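23rd February

Notes to self and to Kaja Lill, who asked me to write down what I've been muttering about. We've got 2,000 folding episodes in the Gotwood set now, all done by hand with the grippers in ordinary bedrooms, and the policy trained on them still makes a mess of long sleeves. I spent most of today going through the knitwear part of it, and I think the trouble starts at the grasp.

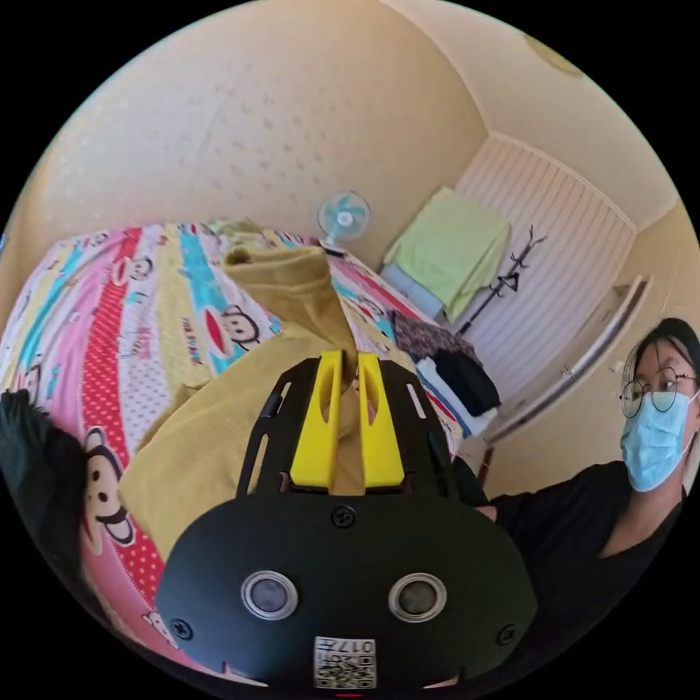
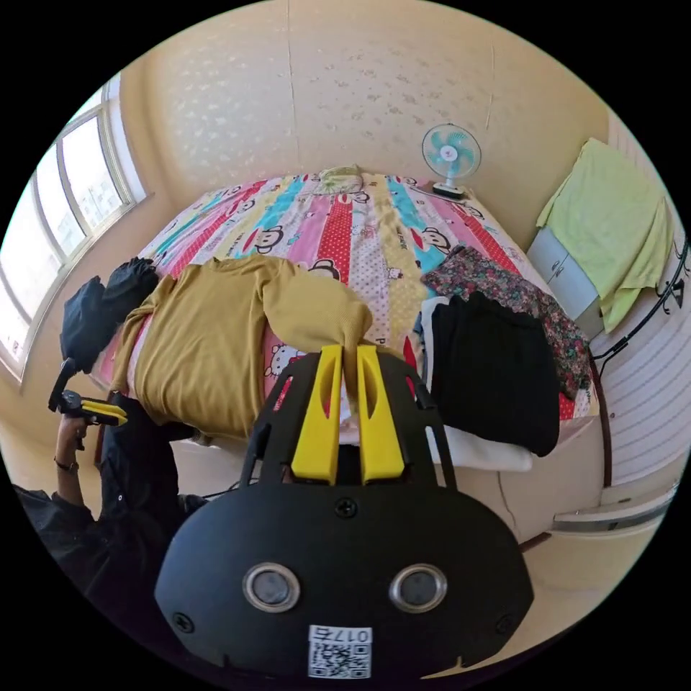
The mustard knit on the monkey sheet, yellow fingers on a fold of it both times.

So, grasps. I'd been treating every pinch as the same event (fingers close, cloth is held, move on) and they really aren't! Sometimes you've got a sleeve or an edge, and the next move is obvious: carry it across, lay it down. Other times you've got a fistful of the middle and the cloth comes up in a peak, and from there you can go almost anywhere. The old labels call both of these "grasp". No wonder the policy dithers.

What I tried: split the label in 2, edge grasp and body grasp, and relabelled 299 knitwear episodes by eye. Took ages, my neck hates me. Then I fine-tuned from the Hallbridge checkpoint with the new label as an extra prediction target, everything else left alone. Same learning rate, same 2,000 warm-up steps, same crop.

Result, first go: on the held-out clips the predicted path after an edge grasp is much tidier, and it stops doing that silly little hover before committing. After a body grasp it's still vague, but I'm less bothered by that than I was this morning – the people doing the folding are vague there too. They tug, look, tug again. Maybe the right answer is to let it be unsure and regrasp.

Not tried on the arms yet. Offline only, so don't go telling Juvska it's fixed.

Things that annoyed me:
Busy bedding. The edge detector in the labelling tool loves polka dots and finds sleeves in them. I switched it off and went by eye.
Fisheye crop. A fair bit of the garment sits behind the gripper body, so some of my edge labels are guesses. I marked those with a q.

Next: Kaja to relabel a batch without seeing mine, so we can see how often we disagree. Then the same split on the Eglītis towels, where I'd expect it to matter less – a towel is nearly all edge anyway. Checkpoint is in my folder under knit_split, please don't overwrite it.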